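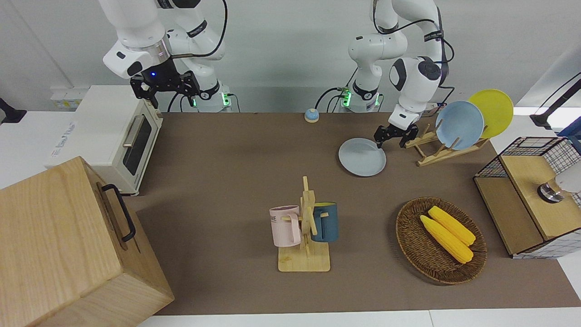
Lindsay

Mug trees and other small pleasures

I have wanted to give the mug tree a gallery of its own for ages, and April seemed as good a month as any. People get very excited about big kitchen things (ranges! islands! taps that do four kinds of water!) and the little upright stand with pegs on it gets passed over every time. I think it might be the most cheerful thing you can put on a worktop. It takes up the footprint of a saucer or two, it gets your favourite mugs out of the cupboard where you can see them, and it makes even a quick cup of tea feel a bit more like an occasion.

If you came over from the Citance page on shelves, hello, and yes, the plate racks are still coming. They will have their own page once I've sorted through everything. I have 212 pictures from the Prandach kitchens alone and I'm going through them in the evenings with a biscuit.

A stand in the middle of the table

Pale wood, one post, short pegs and a flat rectangular base. I love this shape. The round-based ones look sweet in a shop but I find they wobble when you load one side first, and I always load one side first. A rectangle sits squarely against a tray or a wall as well, so you can push it right back when you need the room for rolling pastry.

Pale wood goes with more or less anything. There's a light blue service bell with a silver top near the back of the same table, and I can't tell you how happy that little bell makes me. I grew up in a house where we shouted up the stairs at mealtimes. A bell would have been so much more civilised, and I suspect we'd have worn it out within a week.

The pale grey plate earns its place too. Grey is kind to food in a way that bright white sometimes isn't: toast looks golden on it, a fried egg looks marvellous, and beetroot looks like a painting. I used to own nothing but patterned plates and I've come right round to plain ones.

And a toaster oven! Mine lives at the side of the worktop and I use it far more than the big oven from spring onwards. Cheese on toast, a couple of baked tomatoes, half a tray of flapjack when you don't trust yourself with a whole one. Leave a decent gap round it, follow whatever the booklet says about clearance, and keep your wooden things a little way off while it's on.

Mugs up

Two colours you'd never choose together from a catalogue, dark teal and pale pink, and they look wonderful side by side. The insides are different again, yellow-green in the teal one and a dark purple-brown in the pink. I'm mad about a mug with a surprise inside. You get the outside colour while it's hanging and then the inside one slowly comes up at you as you drink.

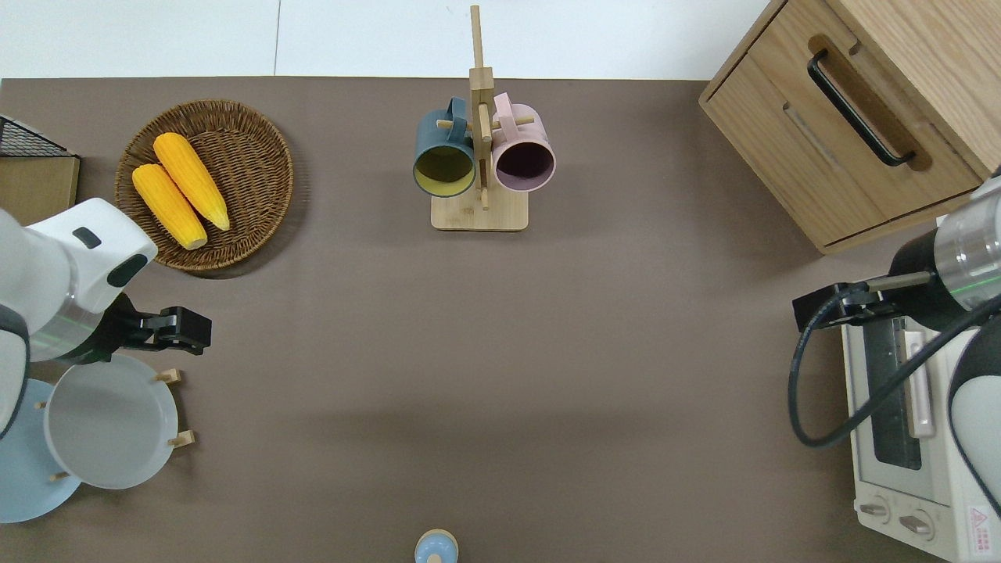
My own mugs are a complete jumble and I wouldn't have it any other way. I did once buy a matching set of the Fladora ones in oatmeal, very handsome, and gave them away before the year was out as I could never tell which was mine. With a jumble everybody has a favourite, and woe betide the visitor who picks the wrong one.

A few things I've picked up from living with a mug tree. Dry the mugs properly before you hang them, or the drips run down the post and leave marks. Put the heaviest ones low. If a handle is tight on the peg, don't force it, find that mug another home. A wipe of food-safe oil on bare wood now and then brings the colour up beautifully, and it's a lovely job to do with the radio on.

Sweetcorn in a basket

Yellow cobs in a brown woven basket, and suddenly the whole table looks like late summer. I'm a great believer in leaving vegetables out where you can admire them for an hour or so before supper, though fresh corn really wants to go in the fridge if you aren't cooking it that day. A round wicker basket is good for onions the rest of the time, or bread rolls with a cloth underneath. Mine cost me 50 pence at a table sale and has outlived two bread bins.

The wooden one with the black handle

Light wood with a black handle is a pairing I keep going back to. You can see the grain, and the handle gives it a bit of backbone. I've got a drawer unit along those lines for tea bags, string, birthday candles and the corkscrew, and it took me around 20 minutes to tidy last weekend, most of which went on untangling the string.

Next up: butter dishes. I have opinions about lids.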